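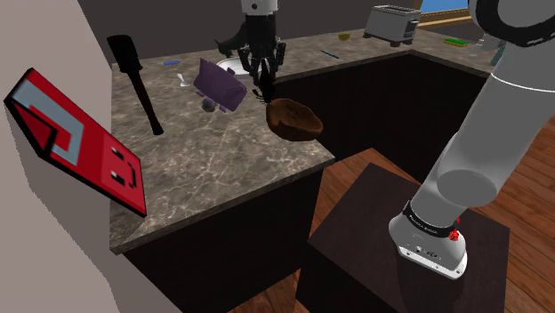 Tullis Employers Face New Rules on Shift Scheduling Notice

Beginning in July, employers in Tullis with 50 or more workers must post shift schedules at least 15 days in advance. Workers whose shifts are changed after posting will be owed one extra hour of pay per change. Penalties may reach $1,000 per violation. Stuline and Bindwood, which both operate in the city, are covered by the ordinance. Written schedules must be kept for three years.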